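How to Read a Bank's Annual Report Before You Open a Fixed Deposit

Posted 30 Jul 2021 in Savings & Deposits 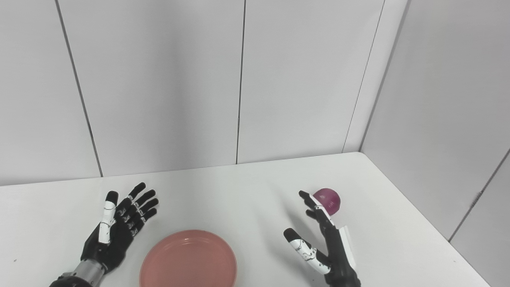
A good many readers wrote in after the last deposit guide to ask how a regular person is supposed to tell a sturdy bank from a shaky one, and I promised I'd sit down and write out the way I do it at my own kitchen table. It takes me an evening, with tea, and you don't need any training in accounts. You do need the report itself (the full one, please, and never the glossy summary with the smiling families in it!) and a pencil.

Step 1. Find the report

Go to the bank's website and look for a link called Investor Relations or Financials, usually hiding at the very bottom of the home page. Download the latest year and the year before it. If you're looking at a small cooperative lender and there's nothing online, ask for a copy at the branch. I did this at Narkar Cooperative in January and came home with a spiral-bound copy and a free calendar.

Step 2. Look up the bad loans

Search the file for "non-performing" and you'll land on two figures, gross and net. Gross is the share of all loans where the borrower has fallen well behind. Net is what's left once you take away the money the bank has already set aside for those loans. Write both down for both years.

When I did this for Soveck Bank, the gross figure had gone from 3 percent to 9 percent in a single year. A jump like that would make me put the pencil down and go for a walk, however nice the deposit rate looked. A bank that has been sitting at a middling number for ages bothers me a good deal less than one that is climbing fast.

Step 3. Check the cushion

Now search for "capital adequacy." You can think of it as the owners' own money standing between the bank's losses and your deposit, measured against how risky its loans are. Compare it with the minimum your regulator asks for, which the report normally prints right beside it. Boychuk Savings showed over 13 percent, comfortably clear of its minimum, and I was happy enough to keep reading.

Step 4. See who owes the money

Somewhere in the notes there's a table called "concentration of advances" or something close to it. It tells you how much of the lending went to the biggest few borrowers. My eyes used to slide right past this one, and I'm a little ashamed of that, as it's among the most useful tables in the whole thing. If a large slice has gone to a handful of builders or finance companies, one bad year for them becomes a bad year for the bank.

Step 5. Read the auditor's letter

It's dull, I know, but it's only a few pages long. Look for the headings "Qualified Opinion" and "Emphasis of Matter." The second one may be harmless. Adach Bank had one about a change in its accounting software, and I moved on. A qualified opinion deserves a slow second reading.

Step 6. Decide how much to put in

Look up the deposit insurance limit where you live, and remember that interest usually counts toward it too. If your savings come to more than the limit, you can split them between 3 banks and stagger the dates they mature, so you're never stuck waiting on all of it at once.

Keep your pencil notes in the same folder as the deposit receipts. Next year you'll only have one new column to fill in.

Filed under: fixed deposits, bank safety, annual reports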